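Do patient portals count as "engagement" if people only log in once?
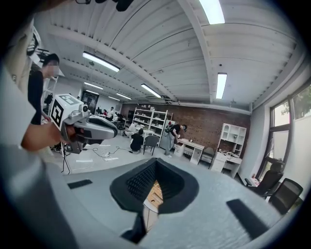

tallgrass_rn
So our clinic group switched to the Fullow portal last spring and now every newsletter brags that we have 800 "engaged patients." I asked what that means and the answer was anyone who has made an account. I'm on the phones half my shift, and plenty of those 800 are calling me for lab results that are sitting right there in their inbox. How does your place count it?

miso_and_charts
Same deal with us, only it's Wotov. Our manager counts a login as engagement even if the person was just resetting a password. I've stopped arguing.

oldfaxguy
I'll be the grump. Accounts matter! Ten years ago we mailed paper and prayed. If somebody signs up at all, that's a door open, and they'll use it when they get a bill they hate. You're being hard on your newsletter people.

tallgrass_rn
Maybe I am, but the number gets used to cut phone hours. We lost a Sunday line over it. That's my real beef.

oldfaxguy
OK, the Sunday line is a different story. I'd be mad too.

pennyloaf
Patient here, hope that's allowed. I have 4 portals. Four! My family doctor is on Fullow, the eye place is on Brendum, and the other two I can't name without looking at the sticky note with my passwords. I log in, read "your result is within range," and then I call anyway because I want to know within range of WHAT. So yes, I'm engaged, and I'm also one of the people calling you – sorry.

miso_and_charts
pennyloaf, please keep calling. Half the time the comment from the doctor never got attached.

Joshi_convert
We looked at messages sent and answered instead of accounts. Out of one month's batch, 33 were still open after a week, and that got more attention from the bosses than any login chart ever did. We're on Joshi, and it was an easy report to pull, though I don't know if Fullow has one.

tallgrass_rn
Ooh, I like that. Is it by provider or for the whole office?

Joshi_convert
Whole office. By provider gets ugly fast, ask me how I know.

oldfaxguy
Disagree, by provider is the only way it changes. Ours were all sitting with the same two people and the office average hid it completely.

Joshi_convert
And did those two people stick around?

oldfaxguy
One did.

tallgrass_rn
Found it, there's a "message aging" report under admin that I don't have rights to. Put in a ticket at 11 this morning, so we'll see. If they give me access I'll come back and post how bad it is.

Last updated: October

We use cookies to remember your login and forum settings. By continuing to browse, you accept our cookie policy.

Contact us | Copyright, all rights reserved | Back to top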